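Clidia Beaded Bridal Sash with Satin Ribbon Ties

Item 1052
Made to order in our Cirnarthorpe workroom

The Clidia sash is a narrow beaded belt for a wedding gown. Glass seed beads and small faux pearls are sewn by hand onto a backing of stiffened satin, and the beaded section is then stitched to a long ribbon that ties in a bow at the back. It suits a plain A-line or sheath gown that needs something at the waist, and it can be worn over lace if the lace is fairly flat.

The beaded section is 21 inches long and covers the front of the waist on most sizes. It does not go all the way around. If you would like beading that reaches the side seams or meets at the back, please look at the Dirneo belt, which is sold by the inch and closes with hooks. 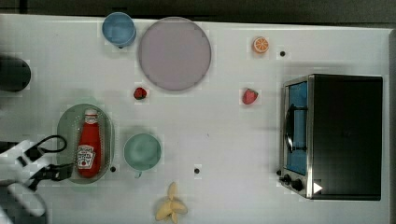

Size and ribbon length

Each side of the ribbon measures 32 inches from the end of the beading to the cut tip. This is enough for a medium bow with tails on most waists. Brides who want tails that reach the hem should choose the long ribbon in the drop-down menu. There is an extra charge for the long ribbon, shown when you select it.

To check the fit, measure around the place where the sash will sit, over the gown and over whatever you plan to wear under it. A waist measurement taken in street clothes is often off, and a sash worn high under the bust needs its own measurement. Send us the number in the notes box when you order. We do not change the length of the beading, but we can move the point where the ribbon is attached so the bow falls in the center of your back.

Ribbon tips are cut at a slant and heat sealed. You can ask for a V cut instead at no charge.

Colors

The ribbon comes in white, ivory, champagne, dusty rose, pale gray and navy. Our ivory is on the warm side. If your gown is described as "off-white" or "natural," order the swatch card before you order the sash, as these words mean different things to different gown makers. Screens vary too, and we can't take back a made-to-order sash over a color difference. 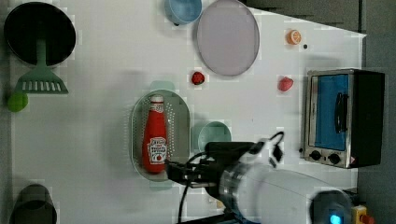
Swatch cards ship in a plain envelope and carry all six ribbon colors along with a short strip of the beading in both metal tones. Look at the card next to the gown by a window, then again under indoor light. The silver tone reads a little cooler at night. The gold tone is soft and will not match bright yellow gold jewelry exactly.

Bead colors are clear and pearl only. We no longer offer the smoke bead - the supplier stopped making it and we haven't found a good match.

Wearing the sash

Tie the bow after the gown is fully fastened. A single knot first, then the bow, holds better than a bow alone. Satin slips on satin, so many brides have a seamstress put two or three small stitches through the backing at each side seam. Use thread that matches the gown and go through the satin between the beads, never over them. The stitches can be clipped out at the end of the night if you are changing into a second dress.

The sash can also be sewn on permanently. In that case ask for it without ribbon, choosing "applique only" in the menu. The price is lower and the back is left flat. 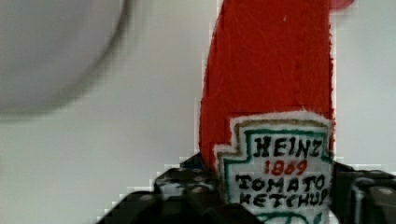
If the gown has a heavy crystal bodice, the beads may rub against it when you sit. Try both on together at home and sit down for a few minutes before you have anything sewn.

Care

Spot clean with a damp white cloth. Do not machine wash, soak or dry clean. The ribbon can be pressed on low through a cotton cloth, but keep the iron well away from the beading. Store it flat or rolled loosely with the beads facing out.

A small packet with 8 spare beads and a length of thread comes with every order. If a bead comes off, knot the loose thread on the back before wearing the sash again. Repairs are free for the first year; you pay the postage to us and we pay it back to you.

Ordering and delivery

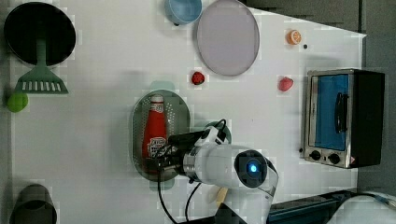
Allow four weeks for making, plus shipping time. July is our busiest month and orders placed then can take six weeks. Rush orders are accepted when there is room in the schedule, so write before you order and give us the date of the wedding.

Changes to color or ribbon length can be made until beading starts. Cadi Jarman answers order emails and will tell you what stage yours has reached.

Goes with: Ifans beaded comb, Ifans drop earrings, Dirneo belt

Prices and colors on this page checked 2020-01-30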